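Section 3: Setting up your nest box camera

3.1 Before you begin

The Vevar nest box camera must be fitted before the breeding season starts. Do not open or move a box in which nesting material, eggs or young birds are present. If you are unsure whether a box is in use, watch the entrance from a distance for 70 minutes before approaching.

3.2 Fitting the camera

1. Remove the roof of the box and brush out any old nesting material.
2. Fix the bracket to the underside of the roof using the screws supplied.
3. Slide the camera into the bracket until it clicks, with the lens facing the floor.
4. Feed the cable through the rear slot and leave a short loop below the box so that rainwater drips clear.
5. Replace the roof and fasten both hooks.

Caution: Keep the cable away from the entrance hole. Young birds may become tangled in it. 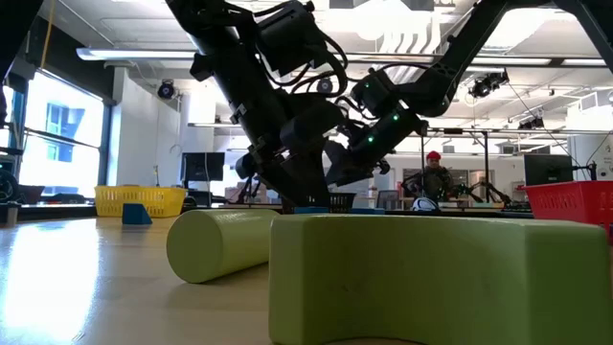

3.3 Connecting to the viewing page

1. Plug the cable into the receiver and wait for the steady light.
2. Open the Sosico viewing page and enter the nine-figure code printed on the receiver.
3. Choose a name for the box. The name will be shown to all viewers.

Note: The public page accepts up to 530 viewers at once. Sites at Gekthorpe should use the Bakke receiver settings in Section 9.

Reports of missing eggs or injured birds should be sent to Folasade Okeke, Viewer Support.

Revised Apr 14, 2021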